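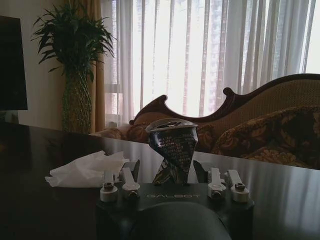
机械手近景,掌部印有“GALBOT”字样。

Wullar的“延保和解”,先别急着签

Wullar给Gosling车主寄的信,本刊已经有好几位读者转来了。信写得很客气,抬头是“客户关怀方案”,正文讲变速箱油冷却管接头可能渗漏,公司愿意把这一部件的保修延长12个月,条件是车主在8月底之前寄回附页上的签字。

问题在附页。附页第二段用小一号的字写着,签字人同意就“与变速箱及其附属系统有关的一切现有及将来的主张”放弃追究。接头是一个零件,变速箱及其附属系统是一大堆零件,拿一年的接头保修去换后面那一大堆,划不划算,各位可以自己掂量。

背景简单说一下。2021年7月,车主Yuzuki Iwasaki对Wullar提起诉讼,称她的Gosling在低速转弯时多次出现动力中断,经销商三次检查都写“未能复现”,第四次才更换了接头和一段油管,账单是1672美元。起诉书主张厂方早就知道接头的密封圈在高温下会变硬,却一直按普通磨损件处理。Wullar在答辩中否认知情,说油液渗漏同驾驶习惯、保养间隔都有关系。法院还没有就是否准许集体诉讼作出裁定,案子离开庭还远。

客户关怀方案偏偏在这个时候寄出来。公司发言稿说两件事没有关联,方案“早在筹备之中”。筹备了多久,稿子里没有说。我们写信去问,收到的回复是把原稿又发了一遍。

再看延保本身。按信里的写法,延长的保修只覆盖接头和密封圈,工时费“由授权服务点酌情减免”。酌情两个字很值钱。有读者打电话问了两家服务点,一家说工时全免,另一家说要先付检测费,查出渗漏再退,查不出不退。考虑到Iwasaki女士前三次都是“未能复现”,这笔检测费退得回来的机会有多大,我不太乐观。

密封圈的供应商Clostovis也有话说。该公司称零件完全按照整车厂图纸生产,耐温要求由整车厂给出。这话听着像撇清,不过要是图纸能拿出来,倒是可以回答不少问题。目前双方都没有拿。

为车主做咨询的Farah Latuheru律师看过附页,她的意见比我温和。她认为弃权条款写得这样宽,在有些法院未必站得住脚,已经签了字的人不必绝望,但也不要指望法官替自己把附页读一遍。没签的,她建议先做两件事:把历次维修单要齐,包括写着“未发现故障”的那几张;再给Wullar发一封挂号信,要求在30天内书面说明弃权范围是否包括人身损害。对方答不答,都留作证据。

也有读者来信替厂家说话,说自己的Gosling开了五年没有任何毛病,我们是在小题大做。他的车没毛病,我替他高兴。可是没毛病的车同样收到了这封信,同样被请求放弃将来的权利,他不妨也翻到附页看看。

还有一个叫Pitlow的网站在替车主“代办登记”,收费10美元,声称可以优先获得赔偿。案子连集体都没有成立,哪里来的赔偿名单?网站没有写负责人姓名,退款页面打不开。这笔钱请省下来。

手上有维修单、愿意让我们看一看的读者,可以把复印件寄到编辑部,车架号请自行涂掉。原件留在自己手里。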